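Can a machine fold the laundry yet?
Speaker notes, Grasbridge meeting, September 29, 2026

Start when the room is quiet. Say good evening and thank the hosts.

First question to the room: who has folded something today? Wait for the hands. Second question: who would pay another person to do it? Keep this short, two minutes at most.

Then say: tonight I speak about cloth, and why it is still so difficult for a robot. Show both slides before going on.
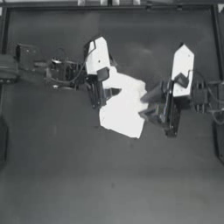
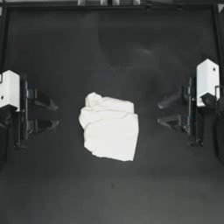 Two arms and one white cloth: held between the grippers in the first picture, lying on the table with the fingers open in the second.

Let people look. Do not talk over the slides.

Point one. A cup has one shape. A cloth has a new shape each time you touch it. When it is crumpled, the corners can be hidden inside, and a corner is what you need for folding. Ask them to think of a fitted sheet (they will laugh, give them time).

Point two. Why two arms. Try it at home with one hand behind your back. You can fold a small towel this way, but you will use the table, your chin, or your patience. I take my own tea towel from the bag and show this. Remember the towel!

Point three. Speed. In our trial at Zivstead we gave the folding task 175 times, always with one small cloth. The middle time was 45 seconds. I do the same cloth in four, and I am not a fast person. Say clearly that these are our own numbers from one room and one type of cloth — they should not be used for shirts.

If somebody asks about money: the Fiment budget is not my subject, I can answer by e-mail.

Point four, the shop floor. At the Wijesinghe laundry they handle 570 pieces on a normal day, mostly napkins and pillow cases. Flat pieces of the same size are the best case for a machine. Mixed baskets are the worst case. A sock inside a trouser leg stops everything. Since February I have asked the staff there what they would give away first, and the answer was sorting, which surprised me. I had expected folding.

So, is it ready? My answer is: for one kind of cloth, with a person near, almost. For a family basket, no. I would not like to give a year. If they press me, say again that I do not give a year.

Skip the part on ironing if it is already late.

Questions, ten minutes. Repeat each question into the microphone — last time the back rows could not hear. Room 243 is open afterwards for tea.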